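3.2 Wall surfaces and the sense of room size

Participants in the first part of the study talked about walls more than any other feature of the room.

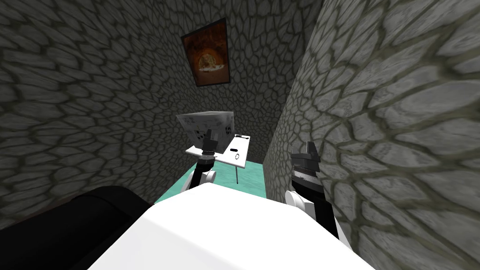 Figure 4. Rendered room with cobblestone texture on the walls and a framed picture high on the back wall.

We had expected the interviews to turn mainly on floor area and ceiling height, as these are what letting agents and housing officers write down. The people we spoke to in Trindcombe and Pritbridge used other terms. They spoke of walls that "came in at you", of a back room that felt further away than it was, and of stone that made a place feel older or colder. In this section we set out what was said about rough and patterned walls, and how far those remarks agree with the sketch plans drawn by the same people.

The interviews were held in February, in the homes of the participants where possible. Forty households took part. Most lived in terraced houses with solid stone walls, some of them plastered inside and some left bare. Grigaitė and Chidiac carried out the interviews in Trindcombe and Alemneh those in Pritbridge. Each participant was asked to talk through the rooms in the order they were used on a normal morning, and then to draw the smallest room from memory. The drawings were compared with tape measurements taken after the interview had ended. Participants were not told beforehand that measurements would be made, but all were asked for consent before the tape came out.

People with bare stone on at least one wall tended to draw that room too narrow. The error was mostly in width. Length was drawn fairly well, even in rooms with awkward corners or a chimney breast. Where the stone was on the long side of the room, the drawing was often so narrow that the furniture could not have fitted, and several participants noticed this themselves and started again. One woman in Pritbridge drew her box room three times and then said that the bed "must be holding its breath". Her measured room was of ordinary width for the street.

Plastered rooms gave a more mixed result. Light paint was linked to more generous drawings, as earlier work on colour would suggest, but the link was weak and disappeared in rooms without a window. Wallpaper was too varied to treat as one group. Large repeating patterns were mentioned often in talk, usually with dislike, yet had no clear effect on the drawings.

The size of the stones appears to matter. Small rubble stone with wide mortar joints drew more comment than large squared blocks, and the word "busy" was used of it by participants who did not know each other. Amato (in the discussion of the Krūmiņa survey, on which our interview sheet is based) argues that joints work like a printed grid, giving the eye a scale by which to judge distance. On this view, stones seen from close by look long and those further off look short, and a person standing near a side wall will read the room as steeper and tighter than someone standing in the middle. Our material fits this account in part. Participants whose usual seat was against a stone wall drew narrower rooms than those who sat away from it. It does not explain why the effect was carried into drawings made from memory at a kitchen table.

Pictures and mirrors came up less than we had thought they would. Participants in 11 households mentioned a picture without being asked, nearly always in connection with how hard it was to fix to the wall. Drilling into mortar was preferred to drilling into stone, which meant that pictures hung where the joints allowed. Several were higher than their owners wanted. Two participants said that a high picture made the ceiling seem lower, and one said the opposite. We draw nothing from this, but note it for later work, as hanging height is seldom recorded in studies of domestic interiors.

Lighting was a further difficulty. The interviews took place in winter and most were finished under electric light. A single ceiling lamp throws shadow into the joints of a rough wall and makes one side of a room look much darker than the other. Þorgeirsson, who coded the transcripts, found that remarks about coldness gathered around the darker wall in each room, whichever way that wall faced. Outside walls and party walls were described in the same terms. Room temperature was not logged in this part of the study and we cannot say whether the darker walls were in fact colder.

The sample has clear limits. Both towns have a local building stone of much the same colour, and nobody in the study lived in a brick house. Tenants and owners also differed in how long they had lived with their walls, and some owners had removed the plaster themselves and were inclined to defend the result. The visits in Uklow, reported in section 3.3, were added partly to meet the first of these points.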